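3.2 Setting and data

The study draws on the membership records and meeting papers of three staff associations in the public sector of Drerenmont: the Hilau Employees' Association, the Ashworth Municipal Staff Network and the Sterley Association of Technical and Clerical Officers. All three were set up by employees, are recognised by the employer for consultation but not for pay bargaining, and are paid for mainly through subscriptions taken from wages. They differ in age and in how closely they are tied to the personnel office. Hilau holds its meetings in working hours under a written release agreement. Ashworth has no such agreement, and its members attend in their own time. Sterley moved from the second arrangement to the first during the period covered here, and is treated as a separate case in Section 4.

The records cover 1,475 members. For each member we have job grade, department, length of service, date of joining the association and attendance at training seminars run by it. Promotion data were supplied by the employers and matched on payroll number. Where an employee had moved between departments, the grade held at the date of joining was used. Members who joined after leaving the employer, mostly pensioners, were left out of the analysis of promotion but kept in the analysis of attendance.

A postal questionnaire was sent to a sample of 200 members, drawn in proportion to grade. It asked about reasons for joining, knowledge of the complaints procedure, and whether the respondent had ever been advised by a representative before applying for a higher post. The wording of the last item follows Jardine's earlier pilot, with one change: 'representative' replaced 'officer', which had been read by several respondents as meaning a manager. A copy of the questionnaire was lodged with the three associations on December 14, 2022.

Technical grades raised a problem of classification. The employers' own scales group workshop, laboratory and field posts together, although the tasks have little in common and the routes to promotion are different. We therefore coded technical posts by the main type of task, using job descriptions and, where these were out of date, short interviews with supervisors. Manual work with hand-held tools was given a code of its own (Figure 1). 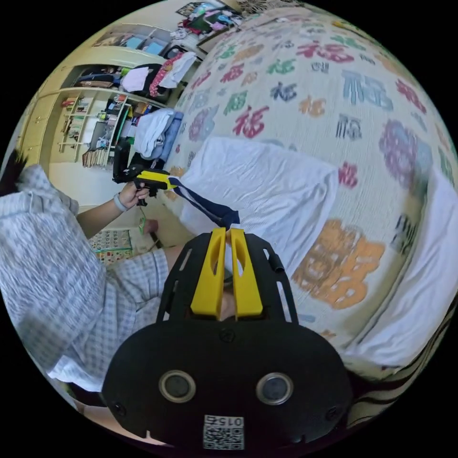 Figure 1. Work with hand-held grippers on a strip of dark navy fabric.

Coding was done by two readers working apart. Disagreements were settled by Beathag Jardine, who had not seen the promotion data at that stage. Most concerned posts in which supervision and hands-on work were mixed, and these were coded to supervision only if the job description named it as the first duty. The effect of this rule is to understate the number of supervisors in the smaller departments. It does not affect comparisons within a department.

3.3 Measures

Seminar attendance is measured as the number of sessions recorded in the association's registers, up to a ceiling of 10. The ceiling was set after inspection of the Ashworth registers, in which a few members who helped to run sessions were entered at every one. Promotion is a move to a higher grade on the same scale or to an equal or higher grade on another. Acting-up payments are not counted as promotion unless the post was later confirmed.

Access to advice is taken from the questionnaire and so is available only for the sample. It is a yes or no measure and says nothing of the quality of the advice - a limit we return to in Section 5. Length of service enters all models in whole years, and part-time service is not scaled down. Department is entered as a fixed effect. Departments with fewer than three members in the association were merged with the nearest larger department on the employer's organisation chart, and at Sterley this meant that the print room and the post room were treated as one.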